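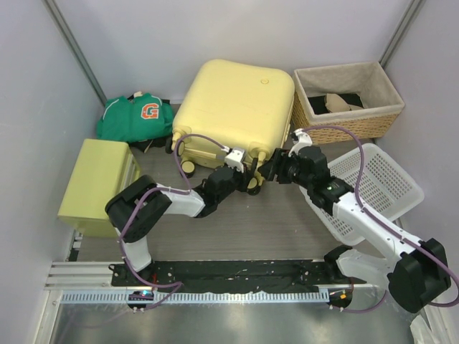
*Suitcase task, two-arm station. The right gripper is at the corner of the shell, beside the wheel housing.*

# Multeo two-arm station: gallery and notes

The Multeo is a bench-mounted station with two arms, offered by Halonen as a kit or as an assembled unit. This page covers the assembled unit as tested at Zikville. Ilari Manninen ran the tasks and Pirjo Riihimäki kept the log. Prices and lead times are on the order page.

## Large objects

A hard-shell suitcase is the biggest item in the household set. The shell is smooth and rounded and gives the fingers little to hold, so the operator works from the wheel end. Wheels and housings are the usual contact points. Both arms have to agree on the load before the case is turned, and most failed attempts in the log come from one arm starting early.

The other items in the set are soft goods and baskets. In the picture a folded green garment with an orange "G" is against the back wall, and the wicker and white plastic baskets are on the right. Items stay in the workspace between tasks. Clearing them gives cleaner runs and less useful ones.

## Grippers

The right gripper has ribbed fingers. Ribbing helps on molded edges and does little on a flat panel. Finger pads are a wear part. We replaced one set during the test, after 274 logged runs, when the grip on wheel housings became inconsistent. The change takes a hex key and a few minutes per side. Recalibrate afterward, even if the fingers look identical to the old ones.

## Cabling

One purple cable runs along each arm. On the left arm it is plugged into the side of the white module above the gripper and tied at intervals on the way down. Leave slack at the elbow. Umesh Tyagi's first routing was too tight and pulled at full extension; the second, with a wider loop, has held. Check the ties weekly.

## Enclosure

The walls are pale and plain, with metal strips on the corner seams. The floor is gray with a wood-grain pattern. A toothed rail runs along the front between the arm bases. Keep it free of lint, particularly after work with fabric.

## Service

The standard plan includes 2 visits a year and remote support on working days. Spare pads, ties and cables ship from Hullon. The controller should be serviced at 2,000 hours; the counter is under Settings, Maintenance.

Open items from the test:

- Pad wear figures for the left gripper are incomplete.
- The manual gives no torque value for the elbow cover screws. Aleksi Seppälä has asked for one.
- Revised cable lengths are due in April.

Contact for demonstrations: Nermin Güneş, Halonen sales desk.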